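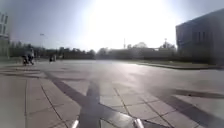 Every town wants to have an open square, and when it has one, it does not know what to do with it. I have lived in Wernitz for eleven years and in this time I have heard the same complaint about our paved squares in many forms. They are too big. They are too gray. There is nothing there. Now the town has asked the residents to send their opinions on what should be "done" with the open paving, and I would like to give mine, which is that most of it should be left as it is.

I know this is not a popular position. At the open evening in September there were drawings on the wall with wooden decks, raised planters, a small stage, a water feature and a kiosk. All these things were drawn very nicely. In the drawings there was hardly a place where a person could walk ten steps in a straight line. I asked the young man from Salerbridge, the office which made the drawings, where the children would ride their bicycles. He pointed to a path between two planters. The path was wide enough for one child who does not fall.

I grew up in a place where the public ground was mostly earth, and after rain it was mostly mud. My mother crossed it with her good shoes in a bag. Perhaps for this reason I cannot look at large square slabs, laid flat and in straight lines, and think that somebody forgot to finish the work. To lay such a surface well is difficult. The ground under it must be prepared, the water must have somewhere to go, and each slab must meet the next one so that a wheel or a cane does not catch. When it is done properly we do not notice it, and then we say that there is nothing there.

My neighbor Conceição Arruda uses a walker with four small wheels. She goes out in the morning before the shops open, and she chooses her way by the ground. Cobbles she avoids, gravel she cannot do at all, and wooden boards make her nervous when they are wet. On the big slabs she goes almost as fast as I do, and she talks the whole time. I asked her what she would like to see added. She thought about it for a while and said a bench, with arms, so she can push herself up. Then she said maybe two benches, because on the first one there will be somebody's bag.

I agree with the two benches. I would even agree with six.

There is one serious argument against open paving and I do not want to hide from it. It is the sun. Pale stone on a clear day is hard on the eyes, especially when the sun is in front of you and the ground throws the light back in your face. In July I have crossed with my hand over my forehead like a sailor. People who design public places should spend more time in them at the worst hour and less time at the best one. Trees would help, and I am for trees, if they are planted along the edges and given enough soil to become real trees. A small tree in a box makes a shadow the size of a tablecloth, and it needs watering by a man with a truck.

But I would also say something for the light. When the sun is low, even a lamp post or a thin pole puts a long dark stripe across the slabs, and the stripes cross each other and move slowly during the day. I have seen children jump from one to the next as if the bright part was water. I have done it also, when I was alone. For this you need a plain surface. On a pattern of decks and boxes and colored rubber the shadows break into pieces and you do not see them.

Then there is the question of the grass. Many people wrote to the newspaper that the paving should be replaced with lawn, and I understand the wish. I like a strip of grass behind a curb with a low hedge at the foot of a building. It softens the wall, it takes some of the rain, and it keeps people from walking directly under the windows. But a lawn in the middle of a place which is crossed by everybody does not stay a lawn. We had one near the old Coelho bakery. The first winter it had one brown line through it, the second winter three, and now it has a little fence, and a sign that we should keep off. So we exchanged ground which everybody could use for ground which is only to look at.

Marietjie Makhubela, who organizes the autumn market, told me that she needs the open ground exactly because it has no purpose for the rest of the year. Her stalls are three meters deep and the delivery vans must turn between them. Last year she had 60 stalls. On the new drawing she could find space for far fewer, and some of them would stand with their back to the water feature. She was polite about it at the meeting. Outside she was less polite.

The market is the easy example, and I do not want to rest everything on it. Most days there is no market. There are people who cross to the bus and people who cross back. A father holds a bicycle by the saddle and then lets go. In the evening some boys kick a ball, and an office worker with a telephone walks in large circles without knowing that she does it. None of these people asked for a facility. They need the ground to be flat, clean and free.

What I would ask from the town is small. Repair the slabs which have moved, particularly near the drains. Wash the joints in spring. Put benches with arms at the sides, and plant the trees there also. Then please stop, and let us walk across it for a few years before the next drawing is ordered.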